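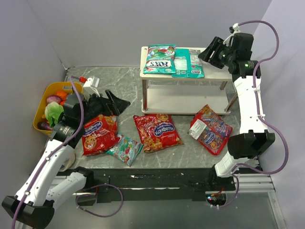

Bagged candy laid flat on the top board of a two-tier shelf. The lower board is empty.

## Midavon switches counter candy from pegs to flat shelves in 19 stores

Convenience chain Midavon will take peg hooks off the checkout counter in 19 of its stores and put a low two-tier shelf in their place, the company told suppliers in April. Bagged candy will lie flat on the shelf. Single bars, gum and mints stay in their present racks below the register.

The change covers only the counter itself. Wall displays in the candy aisle keep their hooks, and the stores will go on ordering the same bags in the same cases.

The shelf is the Flovton, made by Afridi, a fixtures firm that already supplies Midavon with bread racks and newspaper stands. Afridi has an order for 1000 units. The first units go to the 19 stores, and the rest will be held at Midavon's warehouse in Losham until the chain decides on a wider rollout. Neither company gave a unit price.

### Dimensions

The version Midavon ordered has a clear height of 163 mm between the lower board and the underside of the top board. Usable depth is 155 mm on the lower board. The top board is deeper and overhangs the lower one at the front, and Afridi has left its exact depth open until the final drawing is signed.

The clear height was the main point of discussion. Midavon first asked for a lower shelf to keep sight lines open between clerk and customer. Test stacks of bags on the lower board could then be put in from the front but were hard to take out again, as the hand had to go in over the top of the stack. The extra height lets a customer lift the top bag clear before pulling it forward.

The legs are metal and are fixed to both boards. They have no adjusters. Counters in the older Midavon stores are often out of level near the register cutout, and Afridi will supply stick-on pads in two thicknesses for those sites. Store managers have been told to check for rock with the shelf empty and again with it loaded.

### Why flat

Saqib Lashari, who manages fixtures for Midavon, said the pegs had two faults. The hang hole at the top of a bag tears when a customer pulls down on it, and a torn bag can't be hung again. The hooks also leave a wide gap between rows when stock is low.

"A bag with a torn hole is still a good bag," Lashari said. "It is sealed and in date. On a hook it has no place to go, so it ends up in a box under the counter and then it gets marked down. On a board it can be sold at full price."

Soft bags bring problems of their own when they are laid down. The contents shift toward one end, the film slides on a smooth board, and neighboring bags ride up over each other at the side seams. Midavon's layout sheet allows side seams to overlap as long as the product name on each face-up bag can be read. It does not allow bags to be stacked on the top board. Stacking is for the lower board only, to a limit of four bags.

Facing is the other issue. A peg holds a bag with its front toward the customer at all times. A bag on a flat board can end up back side up, with the ingredient panel showing, or turned so that the lettering is upside down to the person in line. Customers pick up a bag to read it and then put it back in whatever position is easiest. Lashari said staff would be asked to straighten the top board at each shift change, and that no extra hours had been set aside for the job.

"It takes less than a minute if the shelf is in a fair state," he said. "If it hasn't been touched all day it takes longer."

### Filling

Stores will fill the top board first and keep reserve stock on the lower one. When the top board runs down, bags come up from below, and the lower board is filled from the case at the next delivery. A store with a light delivery may leave the lower board empty. Midavon considered a rule that both boards must always show stock and dropped it after managers objected that small stores would be forced to order more than they sell.

Bags with the nearest date go on top of the stack on the lower board, which is the reverse of how the pegs were loaded. On the hooks, older stock was moved to the front and new stock slid on behind it. The layout sheet has a drawing of the new order, and the same drawing will be printed on a card inside each shelf carton.

No more than two brands may share the top board at one time. The color of the packs is left to the store. An earlier draft asked for packs of different colors to be set next to each other, but several of the chain's best-selling lines come in packs of one color, and the line was taken out.

### Board finish

Afridi offers the Flovton with both boards in the same white or with a warmer cream white on top. Midavon chose the second. The warmer shade hides the faint marks that bag edges leave when they are dragged forward, according to the supplier's notes. Both finishes can be wiped with the cleaner the stores already use on their counters. Abrasive pads are ruled out.

A front lip was tried on the top board and rejected. It kept bags from sliding off but covered the lower edge of the pack, where a number of makers print their name. The ordered version has a plain front edge. Price strips will go on the front of the lower board, where there is nothing for them to hide, and a small tent card may be used on top.

### Schedule

Fitting will be done before opening, starting at 5 a.m., and each store is expected to be finished the same morning. Peg hooks and their backing panels go back to Losham, where panels in good condition will be kept for use in the wall displays. Bent hooks will be scrapped.

Midavon will compare counter candy sales, markdowns and the count of damaged bags before and after the change. Damaged bags are to be logged by type of fault: torn hang hole, split seam, crushed contents or other. Stores did not log the first of these separately in the past, and the earlier figure will have to be worked out from markdown slips.

Lashari said the markdown figure would carry the most weight in any decision on the units held in the warehouse. A drop in sales at the counter would be looked at store by store, as some of the 19 sites are also having their registers moved.

Afridi said it could change the height of the Flovton for later orders without new tooling. A change to the depth would need a new leg frame and a longer lead time.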